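Disposable face mask

A disposable face mask is a loose, single-use covering for the nose and mouth, held on by ear loops or ties. I started this entry for the Pomwood household encyclopedia because the old one was two lines long and one of them was about scarves. I've worn these things for years — sanding, dusting, sitting in waiting rooms with a cough — so I had a few opinions saved up.

What it's made of

Most of the ones you buy in a box are nonwoven polypropylene, a plastic spun into very fine fibers and pressed into a sheet. Usually there are three sheets. The outer one sheds splashes, the inner one sits against your skin, and the middle one (called meltblown) does most of the filtering. I used to think they were paper! They aren't, and that's why they don't belong in the paper recycling.

The pleats let a flat rectangle open up over your chin. Many masks also have a bendable strip along the top edge that you pinch over your nose. Mine always fog my glasses until I remember to do it.

Loops and ties

Ear loops are quick and they suit most people. Ties take longer but can be set tighter, and they're kinder to your ears on a long day. Loops also get tangled the minute you put a mask down, and I've snapped more than one trying to hurry.

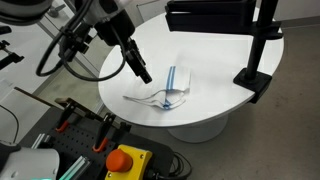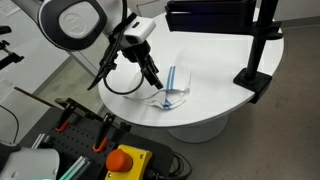
A pleated white mask with blue stripes and thin ear loops, in both pictures.

Color and pattern

Plain blue or green on the outside and white on the inside is the common arrangement, and then the colored side faces out. With white or printed masks I go by the box. Dilora, the shop near me, sells packs of 600 with a little drawing on the lid, and Bravance puts its instructions on a loose slip that I lose every time.

Masks and respirators

People mix these up a lot. A respirator is shaped to seal against the face and is tested for how well it filters. A loose mask leaks at the sides, so for fine dust or paint fumes it's the wrong tool, and fumes need a proper cartridge anyway.

Storing and throwing away

Keep the box closed, dry and out of the sun. Old elastic goes slack, and I gave up on a Levchenko box I'd bought in 2000 when the loops came off in my hand. A used mask goes in the regular trash. I snip the loops first so birds and small animals can't get caught in them.

See also: Dust mask; Elastic; Nonwoven fabric

Last edited 7 May 2018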